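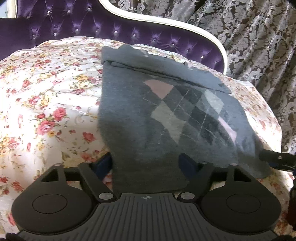 How to Fold and Store Knitwear on the Bed

When the summer things go up and the winter things come down, I do all the folding on the bed. A table is too small for a sweater with its sleeves open, and on the floor my back complains after the second piece. The bed has the right size, and if the cover is smooth you can pull the knit flat without much force.

I learned to fold knits properly when I worked two winters in the stock room of a small shop in Prerholm. The owner wanted every pile the same width, and she came with a ruler. At home I am not so strict, but the method stayed with me. It is good for sweaters, cardigans and other soft knitted clothes, also for the thin ones that slide everywhere.

What you need

A made bed. The cover should be pulled straight, without pillows in the way.
A sweater comb or a small fabric shaver.
A soft clothes brush.
A piece of stiff cardboard, the size of a large magazine.
Cotton bags or boxes with a lid.
Tissue paper without color, if you store for many months.
A few cedar blocks, if you like them.

Before you begin

Everything that goes in storage must be clean. This is the most important rule and I repeat it to my family every year. A sweater that was worn only one evening looks clean, but it has skin, perfume and maybe a drop of soup on it, and moths like exactly this. If you are in doubt, wash it.

It must also be fully dry. Knit feels dry on the outside a long time before it is dry in the cuffs and in the bottom band. Press the cuff against your cheek. If it feels cool, give it one more night on the rack.

Take off your rings and your watch. I pulled a thread in my husband's best cardigan with a ring, and it took me an hour with a crochet hook to bring the loop to the inside.

Step 1. Make the surface smooth

Pull the bed cover at all the corners until there are no big waves in it. A satin cover is pleasant for this work, the wool moves easily on it and does not catch. The bad side is that it also moves when you don't want it. If your cover is very slippery, put a cotton sheet or a large towel on top for the thin knits. For the heavy ones you don't need it.

If your cover has small knots, sequins or rough embroidery, turn it over or cover it.

Step 2. Spread the garment

Lay the garment on the bed with the front down. Hold it with two hands at the shoulders and let it fall flat, then arrange the bottom. Don't shake a wet or heavy knit in the air, it makes the shoulders long.

Now go with your flat hands from the middle to the sides. Do not pull at the edge. When you pull only the edge, you get a wavy side seam, and the fold will keep this wave until next winter.

With a cardigan, close the buttons first. I close the top one, the bottom one and one in the middle. A zipper I close completely.

Step 3. Look at both sides

While it lies open, look at it near a window or under a good lamp. I look always in the same order, so I don't forget a part: neck, armpits, elbows, cuffs, bottom band.

You are looking for small holes, pulled loops, little balls of fiber and old stains. A gray knit hides grease spots very well, so tilt it a little to the light. The spot is darker and has a soft border.

A pulled loop you never cut. Take a crochet hook or a blunt needle and bring the loop to the back side, then stretch the knit gently around it with two fingers.

A small hole you can mark with a safety pin and put the garment on a separate chair. Repair it before storing. In spring you will not remember.

Step 4. Remove the pilling

Put one hand under the knit so it lies tight over your palm, and work with the comb in one direction only, with short movements. Start under the arms and at the sides, there it is always the worst. With an electric shaver, keep it flat and don't press. Over a seam or a rib I don't use the shaver at all.

Afterwards brush everything with the soft brush. The fluff goes on the bed cover, so I keep a lint roller near me and clean in between. On a cover with a printed pattern you don't see the fluff well, but in the evening you feel it!

Step 5. Fold the sides

Put the cardboard in the middle of the back, with its upper edge a little under the neck. It gives you the width of the finished package.

Take the left side and fold it over the cardboard. The sleeve now lies across the back. Fold the sleeve down at the shoulder, so it runs straight to the bottom. Do the same with the right side. If the sleeves are thick, let them lie next to each other and not one over the other.

If the sleeve is longer than the body, turn the cuff back up. It should not look out at the bottom.

Pull out the cardboard slowly.

Step 6. Fold from the bottom

For a shelf, fold the bottom up to the neck one time. For a box or a drawer, fold in three: the bottom third up, then again up. Thick knits take the first way better, because in three parts they become a ball and open again.

Turn the package around, so the front is on top. Smooth the neck with your hand. With a turtleneck, lay the collar flat on the front or fold it to the back, both is fine.

If the garment has a deep V-neck or a delicate lace pattern, put a sheet of tissue paper inside before the last fold. The crease is then softer.

Step 7. Make the piles

Put the heavy pieces down and the light ones on top. I don't make a pile higher than 6 pieces. More than this, and the bottom ones get marks that come out only with steam. Change the direction of every second package, neck to the left and neck to the right, and the pile stays straight.

Leave the piles on the bed until all is sorted. Only then decide what goes in which box. I sort by who wears it and after this by thickness. My sister sorts by color and it looks nicer, but she has only her own clothes to think about.

Step 8. Pack away

A cotton bag is my first choice for wool, it can breathe. For acrylic or cotton knits a plastic box with a lid is good enough. Wipe the box inside and let it stand open for an hour before you fill it.

I don't use vacuum bags for wool. They save much space, that is true, but the knit comes out hard and flat, and a chunky cardigan needs days to come back to its shape. For synthetic things they are okay.

Cedar goes on top and should not touch a light-colored knit, the oil can make a yellow mark. Sand the cedar a little every year so it smells again.

Write on a paper what is inside and stick it on the short side of the box, where you can read it when the box is in the shelf.

Where to put the boxes

Dry, dark and not too warm. Under the bed is good if you clean there regularly. On top of a wardrobe it is often warmer than you think. I don't recommend a box against an outside wall, keep a hand's width of air between.

If the things stay in an open shelf in the bedroom, a thick curtain at the window protects them against fading. The sun takes the color first from the folded edge, and you get a pale line across the chest that cannot be repaired.

Small problems

The knit slides off the bed: you are working too near to the edge. Move everything toward the headboard and kneel on the mattress for the folding. It is not elegant, but it works.

The fold is crooked: open it and go back to Step 2. Mostly the side seams were not straight in the beginning.

The garment became wider than before: it was probably hanging. A knit belongs in the drawer or on the shelf. Wash it following its label, dry it flat in the right shape, and then fold.

There is a smell after storage: air it flat for a day, away from the sun, before you wash it. Often this is enough.

Static: happens with synthetic knits on a satin cover in winter, when the heating is on. Dampen your hands a little and stroke over the garment, or work on a cotton sheet.

When to do it

I do the big sorting in September, before the first cold mornings, and one small check in the middle of winter. At the check I open only the boxes with wool, take each piece out and look in the folds. It needs less than one evening.

Updated Nov 10, 2021: Fabian Auer wrote to me that for very thick cardigans he rolls the sleeves in a thin towel before folding them in, so the shoulder gets no sharp line. I tried it with two of ours and the shoulder was smooth. It takes more place in the box, so I will keep it for the heavy ones.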